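Category: Home & Neighborhood

A laundry day that ends with everything hung, folded and off the furniture sounds like a small thing, but 35 households in the Flumgate development have signed up to give it a serious try. The indoor drying challenge runs for six weeks, and the only equipment anyone needs is a rack, a stack of plastic hangers and a flat surface to sort on. Dryers stay off. The first families got going this week in their living rooms, and the early reports are a lot of fun to read!

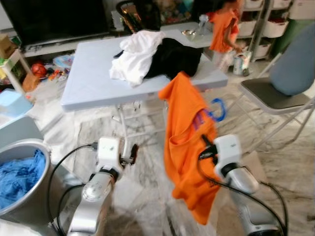
Consuelo Salcedo

The idea came out of the winter meetup at the Granetti community room, where a conversation about electric bills drifted into a conversation about socks and then refused to leave the subject. By the end of the evening there was a sign-up sheet and a name, the Hang-Up, which everybody groaned at and then voted for anyway.

The method is simple. Sort on a table first, with T-shirts in one pile and the awkward stuff in another. A folding table is great for this because it goes wherever the rack goes. Shirts then go on hangers before they go anywhere near the rack, so the shoulders keep their shape and a whole row can be moved in one go when the sun comes around. I tried it at home last weekend and I'm a complete convert – my rack holds nearly twice what it used to, and I haven't touched the iron since.

Hanging from the front rail turns out to be the popular choice among the early starters. Air gets at both sides of the cloth, and anything on a hanger can be turned around halfway through the day. Bright plastic hangers have been a hit with families, too.

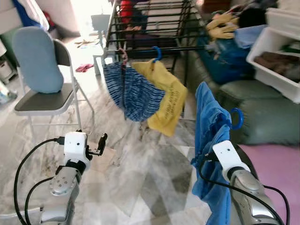
Several parents have given each person in the house a color, which makes the trip back to the closets much faster and gives the kids a job they seem to enjoy. One six-year-old on Clusari Street has appointed herself head of pink and will accept no substitutes.

Towels are where opinions divide. Terry cloth takes its time indoors, and the group's message board has already filled up with theories. Some people fold theirs over two rails, some swear by a good hard shake first, and one household hangs them over hangers like shirts and reports excellent results. The organizers are happy to let everyone experiment and compare notes at the end.
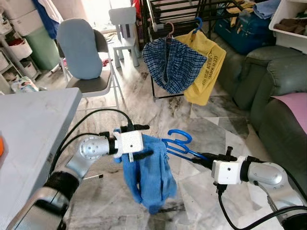

How to join

There is still room. Sign-up stays open for the next 14 days, and late starters can simply begin with their next load. Racks are available to borrow from the Vik lending shelf, which has 28 of them in assorted sizes, along with a big box of donated hangers. Bring your own bag for the hangers. The shelf is open Tuesday evenings and all day Saturday.

Each household keeps a short log with the number of loads, where the rack stood and how long things took. Photos are welcome, mess and all. A wrap-up get-together is planned for March, with coffee, a hanger swap and a prize for the best drying setup in a small living room.

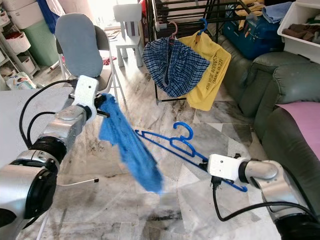 FLUMGATE, 2025-01-18 – Organizers confirmed this morning that a beginners' session has been added at the Granetti community room, covering rack placement, hanger tricks and the great towel question. It's free, kids are welcome, and there's no need to book. Come with a damp shirt if you'd like to practice.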